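Gumaro Sandoval
8 Mar 2026

My mesh router wants me to pay for "whole home optimization" now. It's a Flonard, three pucks, bought last June. It worked fine for months and then the app grew a new tab.

The tab says my network health is 70. Out of what? It doesn't say. I assume 100, but I've been wrong about this company before.

Tapped the 70. It told me I could "unlock" a better score for a monthly fee. So the score is an ad.

Ran a cable straight from the modem to my old laptop and got 273 down. Over wifi in the back bedroom I get 14. The app's advice for the back bedroom is a fourth puck. 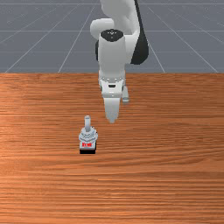 1 min read

Citlali Huerta asked if I'd tried moving the pucks. Yes. Moved the hallway one onto the bookcase and the bedroom went up a little, then back to 14 by dinner. The app score stayed at 70 the whole time, through every move.

Support chat told me to factory reset all three and "allow the network to learn." Learn what? It's a two-bedroom house. The walls aren't going anywhere.

Shivam Tomar swears by his Plirkside setup and says it never asks him for money. He's had it two weeks. Get back to me in June.

What I think I'll do is run one cable through the attic to the bedroom and plug the puck into that. Wired backhaul, no subscription. The manual gives it one paragraph on the second to last page, and the app doesn't mention it at all.

If anyone's pulled cable over blown-in insulation, tell me how bad it is before I buy the box of wire.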